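I've had the Jurside clip-on head mount since January, and I've grown rather fond of it. Wing-sze Chien and I are building a small two-fingered helper arm in our shared workshop, and the mount records the everyday hand jobs we'd like it to copy, with bathroom bits and pieces first on the list.

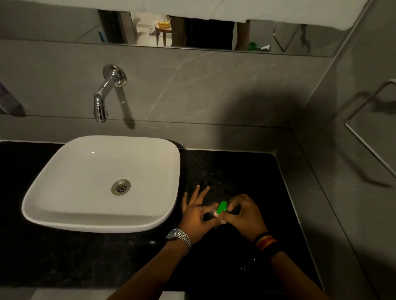
Battery life is good for up to 40 minutes, plenty for one sitting, and the tilt hinge stays put even when I'm looking straight down at my fingers – my old one drooped terribly! The strap's a bit scratchy, mind you, and I'd have liked a spare in the box. Still, I'd happily buy it again in any colour.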